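Section 4: Setting Up Your Reading Journal and Posting Your First Review

This section covers setting up a shelf in Kamix, adding your first book, and posting a review. It assumes you have already created an account and confirmed your email address (Section 2). If you are moving a library over from another site, finish the import in Section 3 before you start here.

4.1 Create a shelf

1. Sign in and open the Library tab.
2. Select New Shelf.
3. Type a name. Names can be up to 23 characters, including spaces.
4. Choose who can see the shelf: Only Me, Friends, or Everyone.
5. Select Save.

Kamix gives every new account three shelves: Reading, Finished, and Set Aside. You can rename them but you cannot delete them. A book can sit on as many of your own shelves as you like, but only on one of these three at a time.

Note: Shelf names are visible in the web address of a public shelf. If you rename a public shelf, old links to it stop working after 15 days.

4.2 Add a book

1. Select Add Book.
2. Enter the title, the author, or the ISBN. The ISBN gives the fewest wrong matches.
3. Pick the edition you read. Check the page count and the format (paperback, hardcover, e-book, audio).
4. Choose a shelf and select Add.

If your edition is missing, select Enter by Hand at the bottom of the results. Title, author, and format are required. Everything else can be filled in later. Books entered by hand show a gray cover until you upload one.

Fantasy and romance series often have several records for the same volume, especially where a book was first self-published and then picked up by a press. Look at the publisher line before you choose. A review is tied to the edition you pick, and moving it later means going through Merge Editions (Section 7). 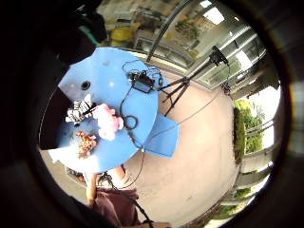

To put the volumes of a series in order, open any one of them and select Series, then Edit Order. Use whole numbers for the main books and decimals for novellas, so a story set between the second and third books is 2.5. A prequel is 0.5. Do not use letters, as the list will sort them at the end.

4.3 Record your progress

1. Open the book from your Reading shelf.
2. Select Update.
3. Enter a page number or a percentage. For audiobooks, enter hours and minutes.
4. Add a note if you want one, and select Save.

Progress notes are private unless you turn on Share Notes. Notes carry the page number with them, so they are handy when you sit down to write the review. The sample journal that comes with your account, kept by Shufen Song, uses a 674-page hardcover and has a note at page 323 that you can open to see the layout.

Caution: Switching from pages to percentage in the middle of a book rounds your earlier entries. Switching back does not restore them.

4.4 Write and post a review

1. Open the book and select Write Review.
2. Set a star rating. Half stars are allowed. You can also leave the rating blank.
3. Enter the date you finished, or select Did Not Finish.
4. Type your review in the box.
5. Highlight any text that gives away the plot and select Hide Spoiler. Readers will have to tap it to see it.
6. If you received a free copy, check Review Copy. This adds a disclosure line above your text.
7. Select Preview, then Post.

Drafts are saved once a minute while the page is open - but only on the device you are using. To carry on somewhere else, select Save to Account first.

Note: Publisher blurbs should go in the Summary field and not in the review box. Text in the Summary field is indented on the page so readers can tell it apart from your own words.

4.5 Edit or remove a review

1. Open your profile and select My Reviews.
2. Find the review and select the menu beside it.
3. Choose Edit or Remove.

An edited review keeps its original date and shows the word "edited" next to it. Comments stay in place. Removing a review also removes its comments, including the ones left by other members.

Caution: Removed reviews cannot be recovered. Copy the text into a file of your own before you select Remove.

4.6 If something does not work

The Post button is gray: the finish date is missing or is set in the future.

The cover does not appear: the file is too large, or is not a JPG or PNG.

The rating shows but the text does not: the review is still set to Only Me. Change this under Visibility.

For anything else, use the Help form in the Library tab and include the title and edition of the book.

Section 4 text: Corrado Vitale. Last revised in April.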